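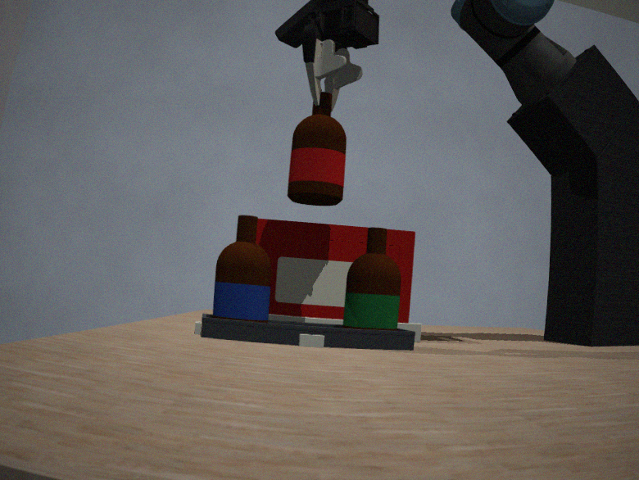

*Brown bottles, red label, dark tray.*

# Do brown bottles need to be kept in the dark as well?

Asked 22/10/2018 in **Storage and cellaring**

I bottle a pale ale at home, 20 litres at a time, in brown glass. The only free space is a shelf in a utility room in Corkley with a north-facing window and a 4000 K LED batten, on for perhaps an hour a day. The room stays between 12 and 17 degrees.

I understand that light reacts with the hop compounds and gives the skunky smell. What I can't find is a straight answer on how much brown glass stops. Is it enough on its own, or do I need to box everything? The last batch was bottled in May and two bottles from the window end of the shelf smelled off. The rest were fine, but I opened those much earlier, so it isn't a fair comparison.

Caps are ordinary crown caps from Flalix. Priming sugar was measured by weight.

---

## Answer 1 (accepted)

Brown glass blocks most of the light below 500 nm, and that is the part that does the damage. It doesn't block all of it. Green glass is much worse and clear glass gives almost no protection.

For your two sources:

- **LED batten.** A white LED at 4000 K puts out very little UV, but it has a blue peak near 450 nm. Brown glass absorbs most of that. At an hour a day I would ignore it.
- **Window.** Even facing north, daylight is far stronger than the batten and it runs all day. Over five months this is the one to deal with.

Hang a blind, or put a sheet of card between the bottles and the window. Boxes work too, if they have lids.

Before blaming light, check the smell. Light-struck beer smells of skunk or burnt rubber. Wet cardboard or sherry means oxygen – a poor cap seal or splashing at bottling. The two faults get mixed up constantly.

– Preben Bjarnason

> **Comment:** Wet cardboard, now that you mention it. Would that affect only two bottles?
>
> **Reply:** Easily. Caps are crimped one at a time. Look at the skirt of the cap for an uneven crimp and check the capper bell for wear.

---

## Answer 2

I keep mine under the stairs and never had a problem. Try Brurisico caps, they are the oxygen absorbing ones. Don't boil them, just dip in sanitiser before use.

---

## Answer 3

Not strictly an answer, but run the test properly next time. Same batch, same day of opening: two bottles wrapped in foil, two bare, all on the window end. Have somebody else pour. If all four taste the same, it was never the light.

Also stand them upright. Less beer surface in contact with the headspace, and the yeast settles where you want it.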